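Search this guide
Kevex Gripper Comparison Kit – Set-up Guide
Dec 6, 2020 | Khrystyna Pylypenko
2 comments

Section 4: Running the mixed parts trial

Complete the wrist camera set-up before starting this section. Use the same parts and the same tray for every gripper you compare.

1. Fit the first set of fingers and tighten the base bolts evenly.
2. Jog the arm to the view position, 400 mm above the tabletop.
3. Open the fingers fully. Both tips should show at the bottom of the camera view.
4. Lay out the pipe clamp, the brass valve and the metal-faced module. Leave the capacitors in the blue tray.
5. Save the view as your reference layout.

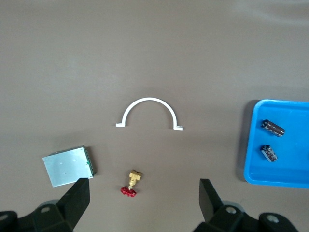
Can I use the same closing force for every part?
Start at the lowest setting for each one and save a separate value. A force that holds a brass valve can bend a thin plastic clamp.

6. Run 200 picks per gripper and log each drop or missed grasp.
7. Swap to the next set of fingers, recheck the tool centre point, and repeat from step 2.

CAUTION: Disable the arm at the controller before changing fingers. Keep hands clear when power returns.

Note: The Padgate controller keeps force values by tool number – give each gripper its own number or the earlier values will be overwritten.

Shares: 4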